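Vomo Basketball Club Opens Its Game Archive to the Public

URHOLM, December 23, 2003 – The Vomo Basketball Club today opened its archive of old games to all supporters. The collection has 396 game reports, together with score sheets, programs and letters from former players.

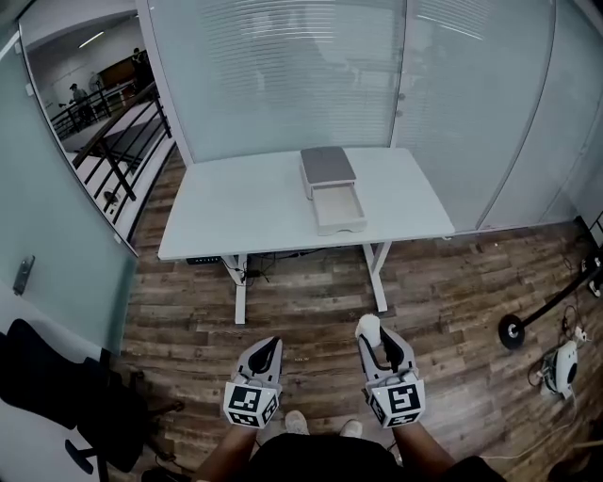
A small storage unit with its drawer partly open, on a white table.

The archive covers 41 seasons of the club, from the first games in the old school gymnasium to the league title that was won last spring. Until now most of the papers were kept in private homes, and some seasons were known only from the memory of the people who played in them.

"For many years our supporters asked us who was on the bench in this game or that game, and we could not give them an answer," said Lamai Phromma, who leads the archive project for the club. "Now we can look it up. I was very happy to find the names of reserve players who were never written in any newspaper."

The work started in July, when the family of a former team manager gave the club his complete score books. Among them is the full record of the semifinal against Mornisar, a game which went to three overtimes and was decided by one free throw. It was played before 2468 spectators, still the highest number for a home game of the club.

The score sheets from seven seasons are still missing. The club asks former players, referees and supporters to look at home for papers from these years – also single pages are welcome. Originals can be copied and given back to the owner on the same day.

Visitors can read the collection at the club office in Urholm during normal office hours. There is no charge, but groups should call before they come. School teams from the region may also ask for a guided visit.

The next step is a series of recorded talks with players who came mostly from the bench. The first talk will be with members of the team that lost the cup final to Echevarría by two points. The club plans to print a selection of these talks in its game program next season.

About the club
The Vomo Basketball Club plays in Urholm and has men's, women's and youth teams.

Press contact: Lamai Phromma, Vomo Basketball Club, Urholm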